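Gasico Two-Arm Bench Cell: Setup and Care
By Elin Ifans, Equipment Services, Marnberg
14 shares | 2 comments

The Gasico cell is supplied as an enclosed workstation with two arms mounted at the front corners and a shared worktop between them. It is suited to board writing, wiping and light handling tasks.

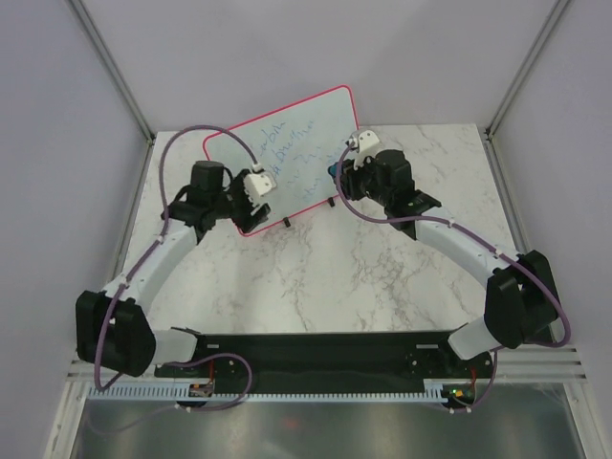
Cable routing

Each arm carries a purple cable from the connector at the gripper mounting plate back along the white link to the base. The cable is secured to the link with two ties. Leave a generous bend at the large black joint, and move the arm by hand through its full reach before the ties are trimmed. A cable that pulls tight at any point must be rerouted before power is applied.

Replacement cable sets are listed under part number 232. The matching tie kit is part number 233.

Routine care

Ties and connectors are to be inspected after every 2,000 cycles. Switch off the cell and wait for both arms to come to rest before reaching inside. Wipe the worktop with a damp cloth, keeping moisture away from the circuit boards at the front rail. Gripper fingers should be cleaned of marker residue at the end of each shift.

Repairs

Wrist and gripper assemblies may be exchanged on site by trained staff. Joint repairs are carried out by Bisier. Requests should be addressed to Hugo Campos in the service office and must include the cell serial number and the current cycle count.

Last updated: October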